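SPM 452 Sport Officiating and Event Operations
Unit 3: Weigh-In Procedure for Scholastic Wrestling
Instructor: Soledad Iwasaki

Purpose of the Weigh-In

The weigh-in establishes each wrestler's eligibility for a weight class. Students assigned to the Gremdale dual meet should arrive 30 minutes before the first class is called and report to the head official. 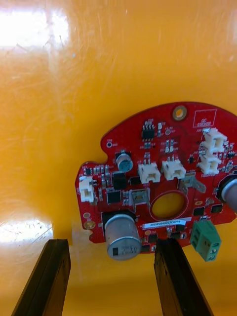 Order of Procedure

Skin checks are completed first. Wrestlers then step on the scale by class, lightest to heaviest. The recorder repeats each weight aloud and enters it on the sheet – corrections are initialed, never erased.

Sheets for the two teams are kept apart until both coaches have signed.

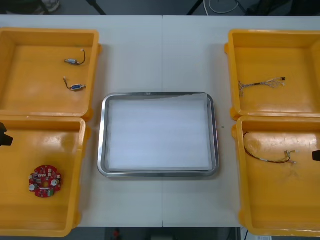 Bout cards are sorted before the table crew is seated. A card in the wrong stack can delay a match and may lead to a scoring protest. Open trays, such as the yellow ones set out on the left and right of the white tabletop with a steel tray between them, suit this task well: home cards on one side, visitors on the other, signed sheets in the center.

Reading for next session: Wuditz packet, section on forfeits and medical default.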